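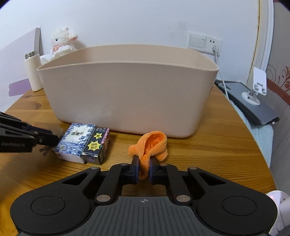

What's the best way to store small fleece cloths so they don't end up in a heap on the table?
Fold them in thirds, then in half, and stand them on edge in a shallow basin. You can pull one out without wrecking the rest.

Forums > Around the House > Sorting and Storage > Fleece cloths in a basin

ionescu_k
Agree on standing them up. I have 23 of them and they fit in one rectangular basin if I keep the folds tight. Flat stacks fall over as soon as I take one from the bottom.

lulodach
I don't fold mine at all. Fleece doesn't hold a crease and it doesn't show wrinkles. Drop them in and you're done in a minute.

ionescu_k
That works if they're all the same. Mine are 2 sizes and the small ones sink to the bottom.

Mawar Sumampouw
I did it lulodach's way until January. Then I started rolling them. A roll takes up around the same room as a fold and it stays put better. Small boxes go at one end of the basin so the rolls don't slide.

zaselico50
Does rolling make them fuzzier? Mine pill badly.

Mawar Sumampouw
Not that I've noticed. The dryer does that. Wash them inside out if they're sewn double, low heat, no towels in the same load.

lulodach
Still seems like a lot of work for cloths. But the boxes at the end are a good idea, I'll try that with the 3 I have lying around.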